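The Long Goodbye at Falura

I have been to a lot of farewell parties for people who run foundations, and I can usually tell you the menu before I sit down. Little pastries, warm white wine, a speech from somebody who mispronounces the guest of honor's name. So when Boglárka Virág wrote to say she was stepping down from Falura and would I like to come on Friday, I said yes mostly out of fondness (and a bit for the pastries).

She met me at the side door in flat shoes, carrying a stack of folding chairs under one arm. That's very her. Falura pays for training in small towns that have lost their big employer, and Boglárka has run it the way my grandmother ran Thanksgiving, which means you get handed a job within 2 minutes of walking in. Mine was napkins.

When she took over, the foundation had a rented room above a pharmacy and a list of 424 people who had asked for a course and never heard back. She called them herself, evenings mostly, working down the pages with a pencil. Some had moved. One man thought she was selling windows and hung up on her twice – he's now on the board, and he tells that story better than I do.

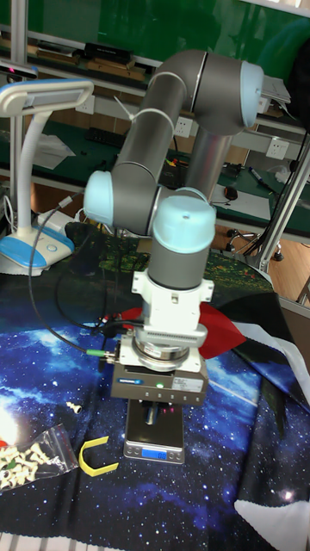 Robot arm with a gripper over a work table.

The first grants were tiny. She gave 400 to a woman who wanted to learn bookkeeping and needed bus fare more than she needed a teacher, and she still talks about that one as the best money Falura ever spent. Later came the bigger partners, Odik and then Valtonen, and with them the lunches and the reports and the people who wanted to know what the five-year picture looked like. Boglárka is polite about that period. "I learned to make a chart," she told me, and went back to unfolding chairs.

I asked her about the Drorex business, because you have to. That was the year a funder pulled out in July with courses already booked for the fall, and she spent the summer driving from town hall to town hall asking for the use of rooms, heaters, anything. Every course ran. One of them ran in a bowling alley, on the lanes, with the pins switched off! She lost a filling that summer from grinding her teeth and never got around to having it fixed until Christmas.

By six the place was packed and hot and very loud. I'd expected suits and there were a few, over by the coats, but most of the crowd had come off shift or brought their kids. Alfie Catterall, who takes over from her next month, gave a speech that was mainly a list of things she'd forbidden him to mention. He got her name right, too. He has a soft voice and a habit of looking at his shoes, and I wondered how he'd do with the town halls, until I saw him talk a mayor into a second year of free rent between the soup and the cake.

Over 4,000 people have finished a Falura course by now. Boglárka cut that line out of Alfie's speech (I saw the crossed-out page), so I'm putting it in here where she can't get at it.

Her own speech was short. She thanked the bus drivers by route number, asked whoever had borrowed the good projector to bring it back, and said she planned to sleep until ten and then learn to swim. Then she told us all to take a chair with us to the back wall on our way out, and we did – even the suits. I took two, and a pastry for the train.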